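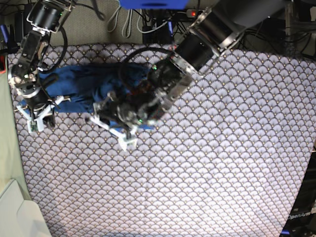

Paño azul real sobre un tapete con motivo de abanicos.

El motivo de abanicos, que muchos llamamos también «de conchas» o «de escamas», es un dibujo repetido de arcos superpuestos que se usa en tapetes, manteles y telas de casa. A mí me encanta, lo confieso, y por eso me he animado a ampliar este artículo (la primera versión, del 13/11/2021, la escribió Huw Dafis y era cortísima). En la variante que más me gusta, las conchas son de un lavanda casi blanco, con el contorno gris oscuro y unos puntitos dorados en el centro de cada abanico. ¡Con un paño azul encima queda precioso!
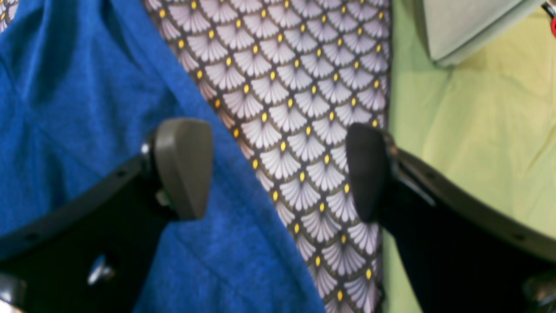 En cuanto a los paños, los de tacto de toalla o forro polar se arrugan en pliegues blandos, y yo los estiro con la palma desde el centro hacia las esquinas antes de doblarlos. Pádraig Ó Ceallaigh, en su manual Plodetley, prefiere empezar por un borde y dedica 74 páginas al asunto, que ya son páginas. En mi casa los guardo en vertical, por colores, y el tapete siempre enrollado con el dibujo hacia fuera.

Véase también: mantel, paño de cocina, doblado de ropa.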